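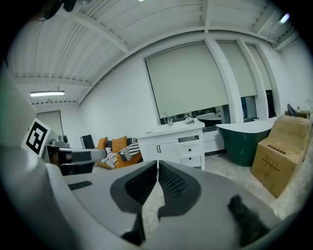
I've been putting off this page since December, so — deep breath — let's go! It's a little gallery from the room where Manon Kennedy and I gather examples for Firorel, our learning system. Firorel watches what the grippers do, we tidy up the recordings, and then it has a go at working out the moves for itself.

**Getting the fingers together**

The two pads meet nearly in the middle of the view and there's a narrow gap between them with the floor showing through. I love the mesh-like texture on the inside of the pads. Filippos wanted smooth ones and we argued over that for a whole lunch (I won, he bought the coffee).

**The marker**

Over on the left is the second gripper with its black-and-white marker on top. Theano Lazaridis wrote the bit of software that looks for those patterns, and she gets very cross if you put your thumb over one mid-take. Sorry, Theano!

**Sofa, vanity, bath**

An orange sofa, a white vanity cabinet and a dark green bathtub, all in one bright room. My favourite is the striped cushion, though the cabinet is the useful one: doors with vertical handles on one side, drawers with little knobs on the other, so plenty of different things to practise on.

**Where we've got to**

We have 370 examples in the set so far and I've thrown out 102 more, mostly my own fumbles with drawers. Each one is 12 seconds long — longer than it sounds when your arms are tired. Michalis Balaskas is checking the labels now, and bathroom taps are next on my list.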